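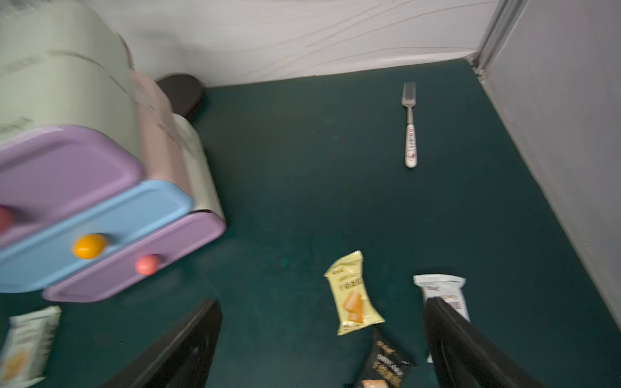 Toy cabinet with lavender and light blue drawers.

From: Enikő Pintér
To: Toy Library Network members' list
Subject: Re: Relabelling of the loan collection - request for guidance

Dear colleagues,

Thank you to Akash Yadav for his enquiry, which I have retained below with my reply following each part. As several branches have raised similar matters with the Stidlow office since October, I am responding to the full list. Branches which have already begun relabelling under the former instructions are asked to read the section on adhesives before going any further.

Akash Yadav wrote:

> Our branch at Jindine has 533 items on the old numbering. We have
> received the Tudura catalogue template but are unsure whether the
> prefix should change when an item has been transferred from another
> branch. We would prefer not to renumber everything twice.

The prefix does not change on transfer. It records the branch which first accessioned the item, and the current location is held in a separate field. Items with no surviving number should be entered as new accessions by the branch holding them. Please do not reuse a number from a withdrawn item, even where the replacement is identical, as the borrowing history remains attached to the earlier record.

Jindine may keep its existing sequence in full. The Tudura template will accept numbers up to four digits, and the only amendment required is the leading zero. The Stidlow office can apply this in a single import if the spreadsheet is sent to us before any new labels are printed.

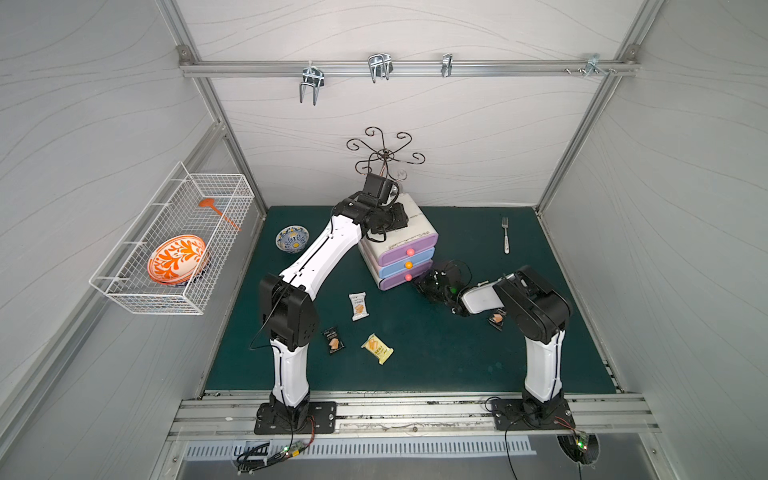 Branches holding items on permanent loan from a school or kindergarten should leave the prefix blank and enter the name of the lending body in the notes. These records are excluded from the annual stock return, and a prefix will cause them to be counted against your own holdings.

> Second, the labels themselves. The Obeidat stock is coming away at the
> corners on anything that is wiped down after each loan, and when we
> remove what is left we find residue underneath. Is there an approved
> alternative, and may we use solvent?

The network has 3,000 of the Obeidat labels remaining. They continue to be suitable for puzzle boxes, game cartons and the inside covers of instruction folders. They are no longer recommended for items subject to regular washing. For plastic items, the preferred method is now a tied tag where there is a handle or opening to carry one, and a laminated card in the carry bag where there is not.

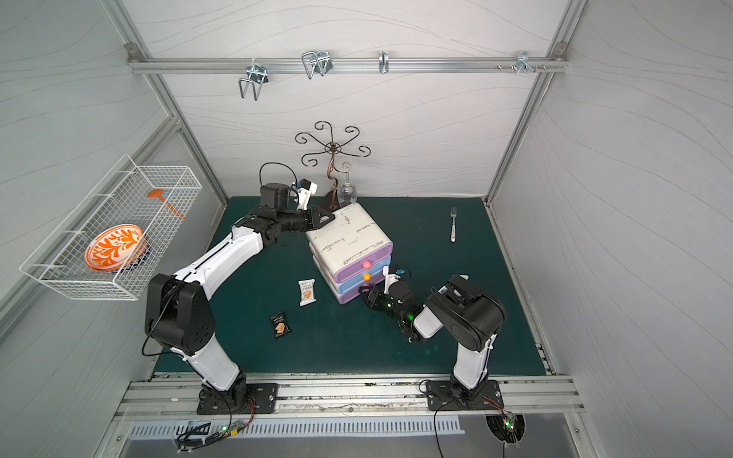 Plastic drawer unit on a dark teal mat.

Solvent is not approved for any item likely to be mouthed by a child under three. Residue should be softened with a cloth and warm soapy water, then lifted with a plastic scraper. Cooking oil is acceptable on hard surfaces provided that the item is washed again afterwards. Where residue remains but the surface is sound, the item may return to circulation - a cosmetic mark is not grounds for withdrawal, and condition should be recorded as "fair".

Painted timber requires more care. Please test a small section on the base or the back, and stop if any colour transfers to the cloth. Older painted items of unknown origin should be set aside and reported to this office.

> Finally, is there any money for this? We expect to spend more on bags
> than on labels.

A relabelling allowance of $2,000 is available across the network for the current financial year. Claims may include carry bags, tags, laminating pouches and postage between branches. They may not include shelving, cleaning equipment or paid hours. Each branch may lodge up to 2 claims, and receipts must accompany both.

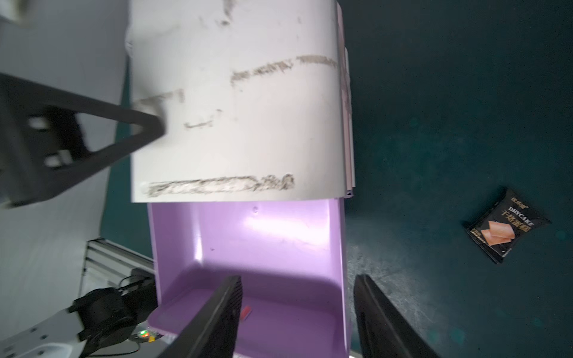 Arrangements for the changeover

Old and new labels may appear on the same item until the branch has completed its import. Desk staff should scan the new label where there is one and otherwise key the old number by hand. Members who have an item at home do not need to return it early. It should be relabelled when it next comes in, before it goes back on the shelf.

Completed spreadsheets should be sent to the Stidlow office under the subject heading "Import", with the branch name. Questions concerning individual items are best sent to me directly, and those of general interest may be posted to this list.

Yours sincerely,

Enikő Pintér
Collections Coordinator
Toy Library Network, Stidlow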